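Movon Hand-Held Gripper – Demonstration Visits
Home > Equipment > Grippers > Movon

The Movon is a hand-held gripper for recording household handling tasks. An operator carries it through a job by hand, and the recordings are used to teach a robot arm the same job. It is supplied by Ramwood and can be seen at work before you order.

Demonstrations are held at our Hartley rooms and last 3 hours. Visitors may try the gripper themselves – no experience is needed. The bedroom session covers soft items such as fleece blankets, cushions and plush toys, which are harder to pick up cleanly than boxes or tins.

At the last open day, on 28 September 2024, 109 people came through and 174 handling runs were recorded. The next is planned for February.

Textured grip pads are fitted as standard. Replacement pads are sold in packs of 3.
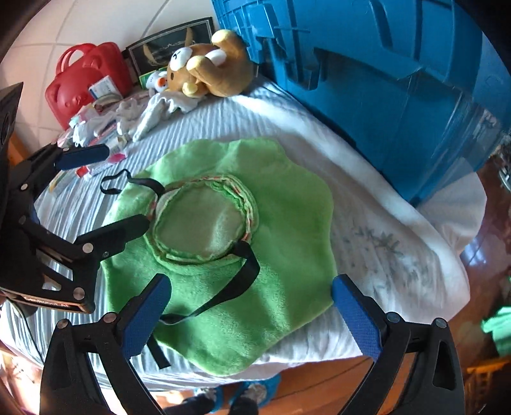
Cyril Tindall wrote after his visit that the grip was easier to get used to than he had expected, though his wrist was tired by the end, and he would have liked longer on the folding task. He has since booked a second visit for his team.

To book, use the Flondale enquiry form and choose "Movon demonstration". Parking is at the rear of the building.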